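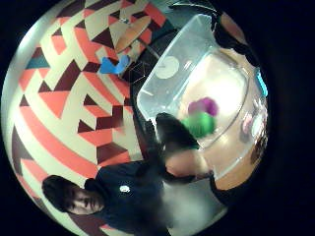 The Barkis textile fair opened its doors at 10 on Wednesday and we were in line by half past nine. Entry was $7, paid in coins at a card table. The ground floor was yarn, mostly local wool in grey and undyed colours. Trostis had the longest stall and the longest wait.

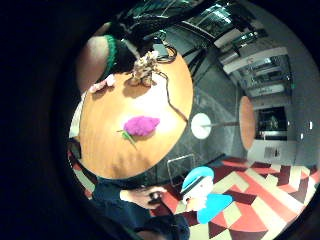
Upstairs was quieter. Liis Toom ran the natural dye session and went through madder, weld and onion skins. She uses 200 grams of madder for 400 grams of wool and keeps the pot well below a simmer. Drunero had mill ends by the bag, and I bought two. Lunch was soup and a roll. Parking behind the arena filled by 11. 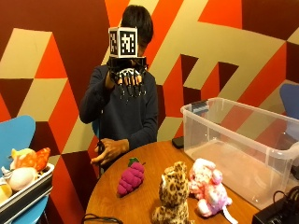
Can you bring your own fleece to be spun?
Kos takes raw fleece at the side entrance until noon. Label the bag with your name and phone number, and expect to get it back in October.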